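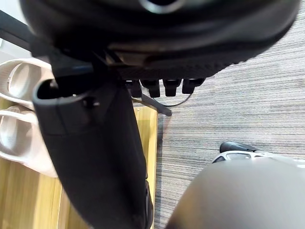 October, started 8:40

Carry-over from last time: the rye starter in jar 2 was sluggish, and Tadhg wanted to know if it was the flour or the cupboard. Fed both jars from the same bag of Bronitz whole rye, 60 g flour and 60 g water each. Jar 1 went back in the cupboard over the sink. Jar 2 went on the shelf by the boiler pipe.

The scale drifted again while I was weighing. Took the tray off, wiped underneath, zeroed it and reweighed both. If it does it again it needs new batteries before anyone blames the recipe.

10:15. Mixed the test dough with the Skokar white. Batch code on the sack is 3456, writing it down because the last sack had a different one and the dough felt stiffer with it. Total dough weight 469 g, which is small, but I only want one tin. Salt went in after the rest. Kathleen McGrath's note from September says to hold back a spoonful of the water and work it in with the salt. Did that. The dough came apart for a minute and then pulled together.

12:30. Folded once. Still slack. Folded again at 1:00 and it held its shape better. Jar 1 has hardly moved. Jar 2 is up to the rubber band and smells like green apples. So the cupboard looks like the trouble, though I would like to swap the jars over before saying so to Tadhg.

Looked up the old Ní Chonaill loaf in the binder. Page is badly stained and the oven temperature can't be read. Kathleen thinks she has a copy at home. Until she finds it I am using the same setting as the plain tin loaf.

3:20. Shaped and into the tin, seam down. Covered with a damp cloth. The plastic cover we used before stuck to the top and tore it, see the entry with the grease mark on it.

5:05. Into the oven. Top rack is too close for this tin, moved to the middle.

5:50. Out. Good color on the sides, pale on top. Crumb not checked yet, leaving it on the rack overnight.

To do:
Swap jars 1 and 2, same feed, same flour.
Batteries for scale.
Ask Tadhg Cronin if he still wants the rest of the Skokar sack or if I can finish it.
Tape a new label on the salt tub.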